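「こまごましたもの」と暮らす 話すとき用メモ(持ち時間40分、質疑は別)

スライド1 タイトル
マイクの音量を確認してから始める。前回は最初の3分くらい後ろの席に聞こえていなかったらしいので、「後ろの方、聞こえますか」を忘れないこと!
あいさつ。火曜の夜にわざわざ片づけの話を聞きに来てくださるなんて、皆さん相当困っているか、相当お好きかのどちらかですよね。わたしは両方です。

スライド2 今日の主役は小さいもの
家具の話はしません。服の話もちょっとだけ。手のひらに乗るくらいの、名前のつけにくいものの話をします。 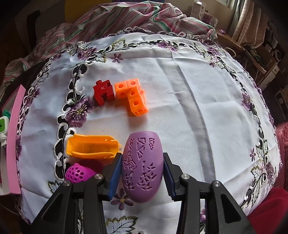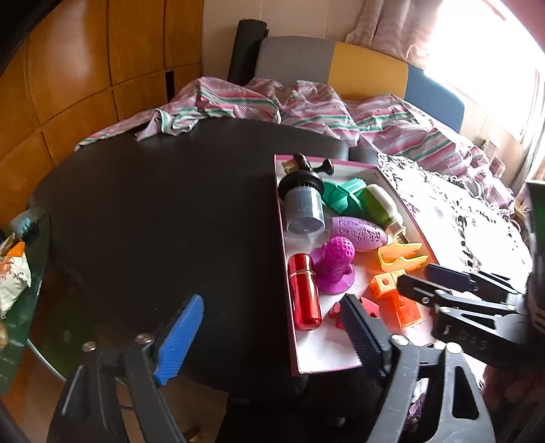
1枚目は紫色の卵形のもの、2枚目は箱のふたに入ったプラスチックの小物いろいろ。

ここで会場に聞く。「こういう、何の仲間に入れたらいいか迷うもの、お宅にありますか」。手が挙がるのを待つ。少なくても焦らない。恥ずかしくて挙げない人がいるだけなので、ゆっくり水を飲む。

スライド3 自己紹介
短く。しゃべりすぎ注意。
もともとは文具の卸の会社で在庫の担当をしていました。倉庫の棚ならいくらでもきれいに並べられるのに、自分の家の引き出しは開けるたびに何かが引っかかるんです。奥で定規が立っちゃって、あと5センチが開かない。あれ、どなたか経験ありますよね(うなずく人がいたら拾う)。
で、引っ越しを機に、家にある小物を全部書き出してみました。ノートに手書きで。2,720点ありました。クリップは一箱で一点と数えて、この数です。わたし、夫と二人暮らしなんですけど。
書き出すのにひと冬かかっています。12月に始めて、終わったころには花粉が飛んでいました。おすすめはしません。皆さんは数えないでください。

スライド4 ノートから分かったこと
数そのものより、書くときに手が止まった場所のほうが面白かった、という話。
「はさみ」は書ける。「電池」も書ける。「黒い、ねじるやつ」で止まる。「たぶん何かのふた」で止まる。こういう、品名の欄が作文になってしまったものが987点。いやもう、ノートを読み返すと詩集みたいなんですよ。
読み上げる例(笑ってもらうところ、早口にならない)
・カーテンについていたかもしれない輪
・旅館のマッチ、でも箱だけ
・片方の何か
・父が「取っておけ」と言ったゴム
最後の「ゴム」は、父に電話したら、言った覚えがないそうです。

スライド5 なぜ名前が要るのか
在庫の仕事では、品名のない品物は棚に置けません。置き場所は品名で決まるので。家だと、品名がなくても置けてしまう。とりあえず空いているところに。
そうすると、探すときに困るんですね。「あれどこ」「あれって何」「あれだよ、ほら、こういうの」と手で形を作る。うちの夫は形を作るのがやたらと上手くて、それで通じてしまうから、ますます名前がつかない。
なので最初の提案は、捨てる前に呼び名を決めましょう、です。正式名称でなくてかまいません。「風呂のぐるぐる」でいい。家の中で通じればいい。ラベルに「風呂のぐるぐる」と書いて貼る。お客さんに見られると少し恥ずかしいくらいがちょうどいいと思っています。

(ここで時計を見る。15分を過ぎていたらスライド6は飛ばす)

スライド6 寄り道、箱について
きれいな収納用品を先に買う問題。
わたしも買いました。プラレティスの仕切りトレイ、大きいのと小さいのと、色ちがいまで。届いてから引き出しの深さを測って、入らないことを知りました。順番が逆ですね。測ってから買う、と壁に貼ってあります、今は。
いちばん使いやすかったのは、お菓子の箱と、そのふたでした。浅いんですよ、ふたって。浅いから重ならない。重ならないから上から見て全部わかる。仕分けの途中だけ使って、終わったら資源ごみに出せばいい。気楽です。
ちなみに深い箱は敵です。深い箱の底には必ず小銭と輪ゴムがいます。わたしの場合は小学校の名札もいました。

スライド7 仕分けの手順
配布資料の2ページと同じ内容。資料を見てもらいながら。
・場所をひとつだけ決める。引き出し一段で十分
・全部出す
・呼び名がすぐ言えるものから戻す
・言えないものは浅い入れものに広げておく
・家族に見せて、呼び名を募集する
・一週間たっても名無しなら、写真を撮って手放すかどうか考える
「一週間」のところは必ず質問が来る。二週間でも構いません、と答える。ただし食卓に広げると翌日にはごはんが食べられないので、場所は選んでください。うちは三日間、玄関で立ったままコーヒーを飲みました。

スライド8 レフィルウェさんの話
ツァバララ・レフィルウェさん(Refilwe Tshabalala さん。名字は「ツァバララ」、ゆっくり発音する。前回かんだ)。
隣町で布小物の教室をやっている友人です。名前を出す許可はもらっています。
彼女の教室には、寄付でボタンが山ほど集まります。ありがたいけれど、全部ばらばら。最初は色で分けて、次に大きさで分けて、どちらも続かなかったそうです。今はどうしているかというと、分けていない。大きなガラス鉢に全部入れて、生徒さんが使うたびに手でかき回して選ぶ。
「探す時間も教室の時間だから」と言われて、在庫担当だったわたしはけっこう動揺しました。
分けなくていいものもある、というのはその日からわたしの手順に入っています。条件は、探すのが楽しいこと。ボタン、ビーズ、貝がら、切手なんかはこちら。乾電池と鍵は、こちらに入れちゃだめですよ!

スライド9 手放す先
ここは情報が多いので早口注意。
フリマアプリのシケルを使ってみた話。細かいものをまとめて「小物セット」で出したら、思ったより早く買い手がつきました。売上は送料と手数料を引いて2,000円ほど。梱包にかかった時間を考えると時給はひどいものですが、買った方から「探していた部品が入っていました」とメッセージをいただいて、それが「たぶん何かのふた」だったんです。何のふただったのか聞けばよかった、と今でも思います。
売るのが面倒な方は、自治体の不用品コーナー、学童、手芸サークルなど。持っていく前に電話を一本。受け取る側にも引き出しがありますので。
ばらばらのおもちゃについては、小さなお子さんの口に入る大きさのものを混ぜないこと。ここは真面目に言う。
電池が入ったままのものは、抜いてから。端子にテープ。

スライド10 手放さないもの
会場が疲れてくるころなので、少しゆるめる。
わたしが残した小物のうち、役に立たないのに残すと決めたものは54点です。夫にも同じことをやってもらおうとしたら、「全部役に立つ」と言い張るので、夫の分は保留です。保留の箱がひとつ、廊下にあります。通るたびに足をぶつけます。
わたしの分から例をいくつか。
・プリルコヴスという喫茶店のマドラー。店はもうありません。曲がっていて、何も混ぜられない
・祖母の裁縫箱にあった、糸の巻いていない糸巻き
・前の家の、どこにも合わない鍵
最後の鍵は、引っ越しの日に大家さんに返しそびれたのかと思って慌てて連絡したら、うちのではないと言われました。じゃあどこの鍵なのか。怖いような、でも捨てられないですよね、鍵って。
残すと決めたものは、ちゃんと見えるところに置いています。窓の脇の細い棚です。掃除のたびに全部どかすので面倒くさい。面倒でもどかすかどうかが、残すかどうかの目安になっている気がします。

スライド11 家族ともめたときに
アンケートでいちばん多い悩み。
人のものには触らない。これだけは守ってください。自分の引き出しだけやっていると、そのうち相手が横からのぞきに来ます。来ないこともあります。うちは来るまでに二年かかりました。
どうしても一緒に使う場所の場合は、アイエンガー式(テキスト「Iyengar」のシートを配る、黄色の紙)。紙の左に自分の呼び名、右に相手の呼び名を書いて見せ合うだけのものです。同じものをぜんぜん違う名前で呼んでいたりして、けんかより先に笑ってしまうことがあります。うちの場合、わたしが「洗濯ばさみの親分」と呼んでいたものを、夫は「例の青いやつ」と呼んでいました。青くないんですけど、と言ったら、昔は青かったんだそうです。

スライド12 ワーク(5分)
バッグかポケットの中の小物をひとつ出してもらう。出したくない方は思い浮かべるだけでよい。
隣の方と、呼び名を教え合う。知らない方どうしでも大丈夫。
わたしも自分のかばんから何か出す。仕込まないこと。前に仕込んだのがばれた。
残り1分で声をかける。そのあと、面白い呼び名があった組に手を挙げてもらって二、三組だけ紹介してもらう。誰も挙げなかったら自分のを言う。

スライド13 よくある質問
時間が余ったら。
取扱説明書はどうするか → ネットで読めるかどうか確かめてから。保証書が一緒に綴じてあるものは別に。
コードが何のコードか分からない → 差せるところを家じゅう回って探す。わたしは午前中がまるまるつぶれました。見つかったらその場でテープに書いて巻く。
子どもの工作 → 本人に聞く。本人が忘れていたら、もう一回だけ聞く。

スライド14 おしまい
配布資料の裏に、呼び名を書く欄を多めに作ってあります。コピーして使ってください。
黄色い紙が足りなかった方は受付へ。
次の部屋の利用が9時からなので、椅子は元の向きに戻してからお帰りください、とお願いする。忘れ物の確認も。前回はボールペンが三本残っていて、持ち主が分からず、今もわたしのかばんに入っています。心当たりのある方がいたらここで返す。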